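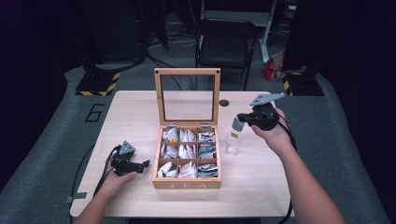 Spent part of the morning sorting out the tea. The cupboard had got to the point where you opened the door and something fell on your foot.

Wooden box, nine compartments, lid with a glass panel. I've had it since July and until today it mostly held whatever I threw in last.

The problem is the way tea comes into a house. You buy one kind. People bring other kinds. You come home from a hotel with a few sachets in your coat. Then it's Christmas and you get a selection pack, and the selection pack has one flavour you like and a lot of one you don't.

So everything came out on the kitchen worktop first. Old cartons, a freezer bag, a tin with no label. I went through the dates before anything else. Quite a few were past it. I kept the black teas that were a few months over and binned the old fruit ones, which had stopped smelling of fruit.

Rule for the box: individually wrapped only. Loose bags without a wrapper stay in their carton or go in the tin. If you put a bare peppermint bag next to a bare English breakfast, you have two peppermints by the end of the week.

I tried sorting by brand and gave up fairly quickly. You end up with one compartment you can't shut the lid on and another with a single packet in it. Sorting by when you drink it works better for us.

Back row is for things we don't reach for daily. Middle row is the in-between stuff. Front row is what gets used before anyone is properly awake. It isn't strict. If a packet fits better somewhere else, it goes there.

Upright is better than flat if the packets are stiff enough. You can get a finger behind one and pull it out without disturbing the rest. The soft ones won't stand up whatever you do. They slump and go crumpled, and I've stopped minding.

Don't pack a compartment tight. I did that the first time and tore the wrappers getting them out. Leave enough room to get two fingers in.

Someone will ask, so: the box is a Ladex. It was a present and I don't know what it cost. The inside is plain wood with thin dividers. I wipe it out with a dry cloth and that's all the care it gets. No spray, no polish, the tea would pick it up.

The glass does get fingerprints. I lift the lid by the wooden part now and it stays clean for longer.

Csaba Rácz replied to ask why I don't leave it all in the cartons it came in. Fair question. Cartons are fine if you drink two kinds. We had 11 on the go at one point, most of them half empty, and they took up a whole shelf. The box takes up the space of a large book.

What you lose is the instructions. Some of the herbal ones want much longer in the cup than the others and it only says so on the carton. I cut that panel off and keep it in the drawer with the teaspoons. Bit fiddly but I do look at them.

You also lose the date. I write the month on a bit of paper and tuck it down the side of the compartment. If I can't be bothered with that, I put new packets at the back and take from the front. Same as milk.

The spares don't all fit, obviously. They went into a Trulus tub with a clip lid on the top shelf, and I fill up from that. When the tub's empty I buy more. I'm not buying any until the tub's empty. I have said this before.

Coffee stayed where it was. I did think about giving it a compartment and then I thought about everything tasting of coffee.

Sugar sachets are banned too. One split in there in the autumn and the grains got in under the dividers. It took a dry paintbrush and a lot of tapping to get them out.

Beat Zwahlen says his family keep theirs on the windowsill. I wouldn't, if it gets any sun. Ours lives on the side away from the kettle, so it's out of the steam and I can still reach it without walking across the kitchen.

If you're buying one of these, measure a packet first. They're not all the same size. The big square envelopes some brands use won't sit properly in a small compartment and you have to bend them over. I'd also check how far back the lid goes. You want it to stay up on its own while you choose.

And check the height under your cupboards. Mine has to come forward a little before the lid will open all the way. You get used to it but I'd have liked to know.

More compartments isn't always better. I looked at one with a lot more and each hole was so narrow you'd have got a handful in. Nine is enough. If we have more than nine sorts, some of them share.

Sharing works if they're the same type. Two green teas together, fine. A green and a smoky one together, not fine, even with the wrappers on. The smoky one has gone in a jar by itself.

Anything we didn't want but was still in date is in a bag by the front door to go to work after the break. Somebody there will drink the liquorice.

Whole job took less time than I'd expected. Most of it was reading dates. The cupboard shelf is now free and I've put the baking tins on it, which had been living on top of the fridge.

Next is the spice rack. There's a jar of something from Skamari in there that I haven't been able to identify by smell, and two lots of ground cumin. Probably three once I get to the back.

Kettle's on. Having the last of the ginger, then that compartment gets filled from the tub.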